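Mending what people bring in

Hamisi Mollel has been repairing clothes in Notalstead for 14 years. He started out of his apartment, taking in pants for neighbors, and now rents the shop on Rankin Street between a pharmacy and a shoe store. He opens at 8 in the morning and usually has a line by 8:30.

Most of the work is zippers. "People think a broken zipper means a new coat," he said. "Half the time it's the slider. I change the slider and they go home." He charges 14 dollars for that. A full zipper on a winter coat is more, and he tells people the price before he touches anything.

He learned to sew from an aunt who made school uniforms. She had him unpick seams for months before she let him use the machine. "I hated it. But you learn how a thing is put together when you take it apart. I still unpick slowly."
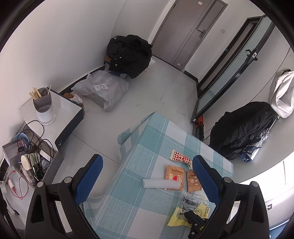

January is his busiest month. Coats come out of closets with torn linings, and people who got clothes as gifts want them to fit. Last January he took in 130 pieces and did all of them himself, working until 9 at night. His daughter helped with the tickets, but she doesn't sew and doesn't want to.

I asked him about machines. He has two. The older one is a Zindden he bought used for 90 dollars, and he prefers it for denim and canvas. The newer one is a Prevum, which does buttonholes well and which he calls fussy about thread. "If I buy cheap thread it stops. The Zindden will sew with anything, fishing line, whatever you have."

There are jobs he turns down. He won't do leather anymore - it hurts his hands - and he won't shorten a wedding dress with less than two weeks to go. He did it once and slept badly until the day was over.
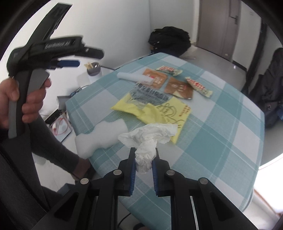 He is also careful with old clothes that mean something to people. A woman brought in her father's work jacket with both elbows gone and asked him to make it look new. He told her he could make it strong, but the patches would show. She thought about it for a week and came back. He used cloth from inside the pocket for the smaller hole and a piece of brown canvas for the other.

"She wears it to the market. I see it go past the window."

He keeps spare buttons in jars, over 1000 of them by his daughter's count, sorted by color and then by size. Customers who lose one button can have a match for free if he has it. If he doesn't, he suggests moving one up from the bottom of the shirt, where it gets tucked in anyway.

He is looking for someone to train, two afternoons a week to start. Anyone interested can stop by the shop after 4.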